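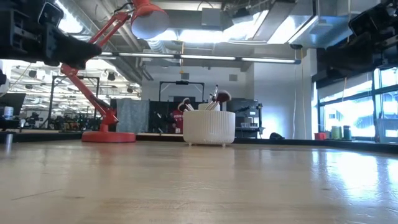 Mitiku Wako told me the instrument cards were the only reason the tray set-up part of the course ever made sense, and could I please do more of them. So I did! The new Ondonora Dental Assisting Study Deck has gone from 600 cards to 800, and most of the extras are instruments and tray set-ups.

I wrote the first lot while I was doing my own certificate at night in Cloltadthorpe, mostly on the bus, and they were a mess. Ebise Belay has been through every card since then and fixed my spelling of pretty much every tooth surface (sorry, everyone who bought the early ones).

What you get
800 cards in 2 boxes
11 colour-coded topic tabs
A ring for carrying a day's worth in your scrubs pocket
Blank cards for your own clinic's way of doing things

The topics run from infection control and charting through to radiography, materials and talking to nervous patients. I'd start with charting. It's dull, but you'll be asked to do it in your first week of placement and it's horrible learning it with a dentist calling out numbers over your head.

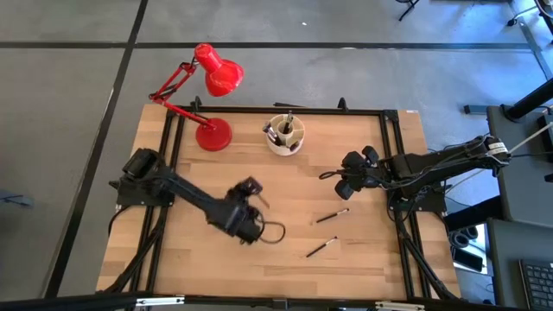
After that, go in whatever order your course goes. I like a small stack in the morning and the same stack again before bed, with anything I got wrong going back on the ring for tomorrow. If you're practising with a friend, get them to read the back and you name the instrument, which is much harder than it sounds!

The cards wipe clean but they're not waterproof, so keep them away from the sink. Older decks can be topped up with the Teshome add-on pack, sold separately.

Orders go out from Nellstead, and you're welcome to pick up if you're nearby. Just pop a note in at checkout.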